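Features / Automation / Teaching by Hand

June

The Operator Is Part of the Data

When Polyxeni Chatzigeorgiou teaches a robot to put an object into a tray, she starts by deciding where to pause. Her right hand is on a six-axis controller, her left is on a keyboard, and the arm on her monitor follows both with a small lag. She stops the gripper above the rim, checks the orientation, then brings it down. The pause gets recorded with everything else.

Chatzigeorgiou runs demonstrations for Jedetti, a small automation firm that trains pick-and-place policies for parts handling. Most of its teaching is now done in simulation by remote control. The older method, in which a person grips a real arm by the wrist and pushes it through the motion, is still used for insertion work, where the teacher needs to feel contact.

The two methods produce different recordings. Guiding by hand gives smooth joint paths, but the teacher's own arm gets into the camera views, so the images usually have to be recorded again during playback. Remote control keeps the views clean. It also adds lag, overshoot and a habit of moving one axis at a time, all of which a policy will copy faithfully.

"We had an arm that always went up before it went sideways," says Settimio Messina, who maintains the training code. "That was the keyboard layout. We had taught it the keyboard layout."

The fix was to replace the key bindings with the controller and discard the first 24 episodes of every new operator. Messina also trims idle time at the start of each recording. He leaves pauses in the middle alone – a hesitation above a container often marks the point where the operator is correcting the grasp angle, and removing it produces a jump in the commanded position.

The current task set is called Grullummont. It holds 677 accepted demonstrations, recorded at 10 samples per second. Each sample stores joint positions, gripper opening and the operator's command. Commands and measured positions are kept in separate columns, a decision Messina made after an earlier set, Zandero, merged them and could not be repaired.

Acceptance is strict about the release. An episode is rejected if the object is dropped from too high, even if it lands where it should. In simulation such a drop may settle neatly every time. On a real table the same part can bounce or roll, and the policy will have no examples of what to do next.

Tall rims cause a separate problem. An operator watching one view tends to misjudge clearance on the far side, so Chatzigeorgiou works with two and switches between them during the approach. Interior dividers make the second view more useful still. She approaches from directly overhead when she can, with the fingers vertical, and accepts the longer path.

Sessions are limited to nine minutes. After that, her rejection rate climbs, mostly from late releases.

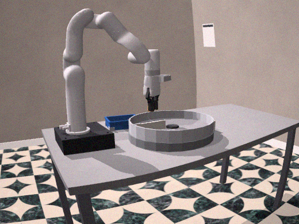
Words by T. Sjögren | Features desk

The gripper at the far rim of the round tray, in simulation. A divider reaches in from the left wall; the blue bin stands between the arm and the tray.

Related

- Joint paths or camera frames: what to keep from a demonstration
- Choosing a controller for remote arm work
- Trimming idle time without losing the grasp
- Why insertion tasks are still taught by hand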